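Sorting out small bits and pieces: baskets, tags and the dreaded odd drawer

claypot2894
Hello all. I spent most of Sunday going through what my gran would have called the bits drawer, and I'm rather pleased with myself! Pliers were first, as they always end up at the bottom, and I'd like them in a wire basket hooked over a rail. 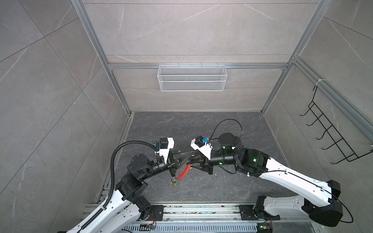 Do wire baskets work for small things?
Small things drop straight through the mesh, so line the basket with card or keep it for pliers and bigger tools.

nalow_lane
Lovely job, but I can't agree about baskets. I had 2 from Cliddale and they only gathered dust. A shallow tin is far kinder, and you can see everything at a glance.

claypot2894
Fair enough, though my tins turn into bits drawers of their own! What I'm stuck on now is the key tags, the yellow plastic sort with a label insert. I've left them blank for now
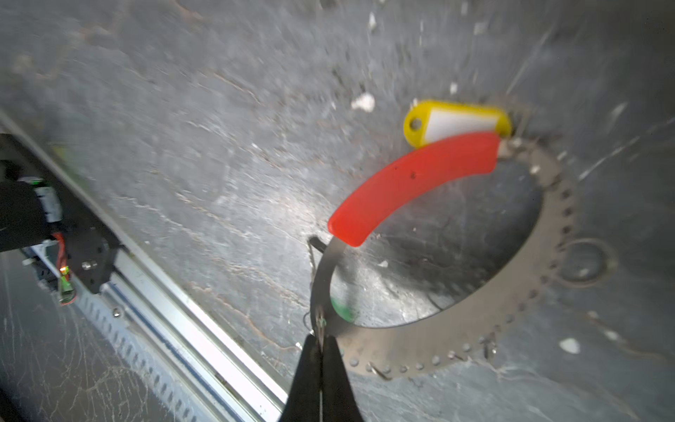

and I keep dithering between pencil and proper ink, as keys do change hands in our house.

teapot_200
Pencil, every time. Ink looks smart until you change a lock, and then you're picking at it with a thumbnail.

nalow_lane
Ink for me, sorry. Pencil rubs away in a coat pocket by November.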